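Wrist cam week, part two: swapping the controller

So I finally got the Mulder controller off the shelf and onto the arm, and I've been itching to write this up! Last time I was running everything through the Clenimier box, which is fine for slow reaches but gets twitchy the moment you ask for anything quick. Same gripper, same wrist camera, 20 runs on each. I started on Wednesday with the tilted approach down by the store shelves, mostly to see how the exposure coped with bright light at the far end (the Flasamard camera did not love it). 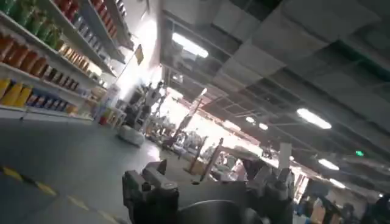 Settings I ended up with

Grip speed at 180, image width at 800, and a 200 millisecond pause before closing. The Mulder lets you save all that as a profile, and I can't tell you how happy that makes me. On the Clenimier I was typing it in every single morning like a caveman.
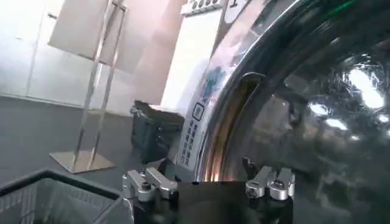
My one real gripe with the Mulder is how it handles its depth guess, and I spent most of an evening poking at that. It's pretty sure of itself on flat, matte stuff. Shiny curves are another story. That thick metallic ring around the washer door throws back pink and white light, and the tinted glass has ceiling lights all over it, so I'd set the contrast by hand for anything like that. I've got a Grinik filter on order and will try it next, probably with the old fingertips first.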